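Grasp Release Timing on a Two-Arm Bench Cell: Final Report
Reshma Zwane and Hậu Trương
Submitted 2021-03-24

1. Background

The Grundari cell runs two arms from a single control computer. Earlier student groups wrote the motion code for each arm as a separate program, and a shared text file told one program when the other had finished. This caused missed starts and two collisions during last year's work. Our project replaced the file with a small task layer, called Gravedent, which holds one state for the whole cell and sends goals to both arms.

2. Task

The test task is placing a light cup on a kitchen scale and letting go of it without knocking it over. The left arm does the placing. The right arm is given a waiting pose and must stay there until the left arm reports that it is clear of the shared zone. A squeeze bottle stands beside the scale and is treated by the planner as a fixed obstacle.

3. Software

Gravedent is written in Python and has three processes. The planner checks each path against a simple model of the table, the scale and the other arm. The executor streams joint targets and stops if the tracking error passes a set limit. The logger writes joint positions, gripper commands and camera frames with a common clock.

The release step needed the most work. In our first version the gripper opened as soon as the arm reached its goal height. If the cup was held at a slant, one side of the base met the plate early and the cup tipped when the fingers opened. We split the step into contact, levelling and release, each with its own exit condition.

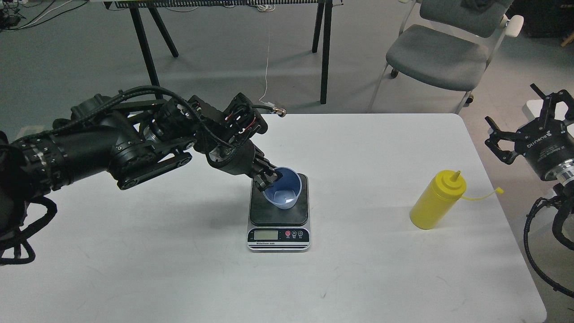
Contact is detected from the motor current on the left arm, filtered over 18 samples. The scale is not connected to the computer and plays no part in control. After contact, the wrist turns in small steps toward level, and the executor waits for the current to settle before the gripper opens. If it does not settle within 3000 ms, the arm lifts and the attempt is logged as a failure.

4. Results

We ran 288 attempts with the final version. Of these, 29 were failures. Most failures were timeouts in the levelling stage, where the current kept changing because the cup slid on the plate. No collisions between the arms were recorded. The waiting rule made the task slower, as the right arm often stayed idle after the zone was already free.

5. Limits and further work

The contact limit was tuned by hand for one type of cup and will need to be set again for heavier objects. Cable drag on the wrist also changes the current reading in some poses, and our filter does not correct for it. The Canotbridge group plans to fit a force sensor in April. The levelling code reads its signal through one function, so only that function should need to be changed.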